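About Us

Ellport Rolls started in December with one oven, a borrowed mixer and my grandmother's recipe for soft dinner rolls, which she never wrote down and which I had to work out by pestering her over the phone. I'm Halima Adebisi, and I still shape a good share of the dough myself, mostly because I like it and partly because I can't keep my hands out of it!

We bake two kinds, a plain roll and a seeded one, and both get brushed before they go in so the crust comes out with a nice shine. Everything is left to cool properly on the racks -- please don't ask us to hurry that part, we've tried. 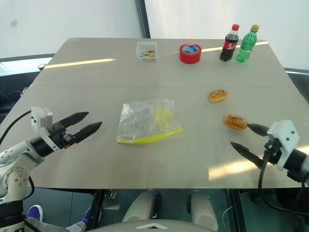 Packing is where we probably fuss the most. Small orders go into clear zip-top bags, so you can take out a roll for lunch and close up the rest for tomorrow. They freeze well too, and my own freezer at home is proof of that.

These days there are 9 of us, and we bake up to 1000 rolls on a busy Saturday for families, cafes and the lunch counter over in Kelport. Stop by the shop at 709 Engate Road whenever the lights are on, and bring a bag if you're feeding a crowd.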